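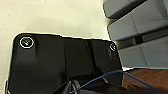 Zisdale County Superior Court – Criminal Records FAQ

How do I request a copy of a sentencing order?
Submit Form 8 at the records counter or by mail. Include the case number and the defendant's full name. Requests without a case number are charged a search fee.

How long does a request take?
Most files are on site and are copied within six business days. Files closed before the move to the Lévesque Annex are stored separately and take longer.

Can I see the plea agreement?
Yes, unless the judge has sealed it. A sealed document is listed on the docket by title only.

Are juvenile cases included?
No. Juvenile files are confidential by default. A petition to inspect one is heard in Room 247.

When is a trial transcript available?
The court reporter has 60 days from the date of the order. Extensions are entered on the docket. Transcripts are ordered from the reporter – the clerk does not sell them.

Does the online docket show the release date?
No. The docket shows the sentence imposed and any credit for time served. Release dates are set by the state prison system.

Who handles media requests?
Ravinder Dufour, Records Division. Requests for exhibits go to Brock Robichaud, Exhibits Desk. The counter closes at 4:00 p.m.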